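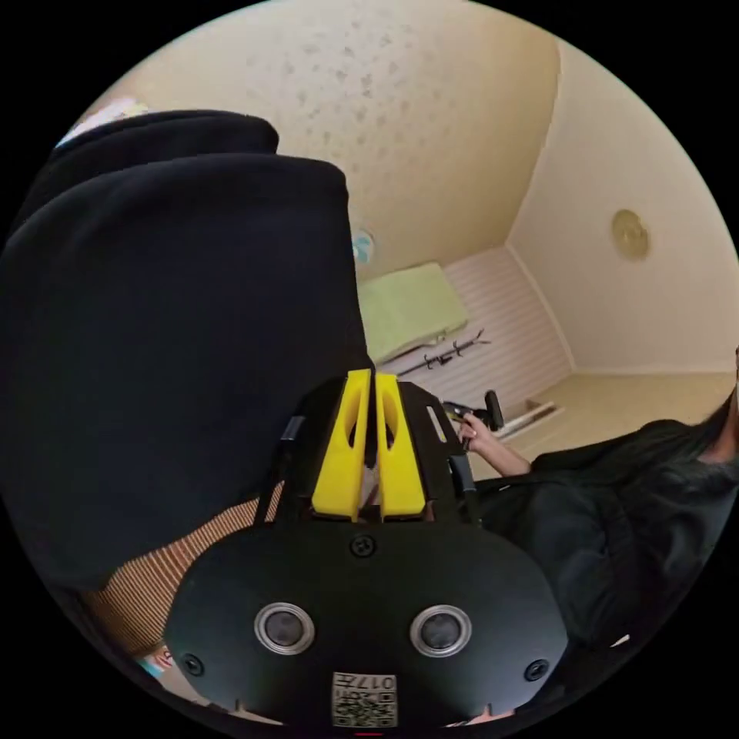

The winter coat collection closes on 2nd April, and the Brirkthorpe drop-off point will take bags until 4 p.m. So far 423 coats and jackets have come in, nearly all of them adult sizes. Dark, heavy cloth like the thick folded black piece in the photo takes up a lot of shelf room, so please fold anything bulky before you bring it. Children's sizes are still short - anything that fits ages 4 to 10 is welcome.

Mirela Lacerda will be sorting in the back room at Forsyth Hall and could use help with labels. Please empty the pockets and close the zippers. We can't take shoes or bedding this time. Whatever is left over goes into storage at Nilden until October, when Lindalva Marinho opens the next collection.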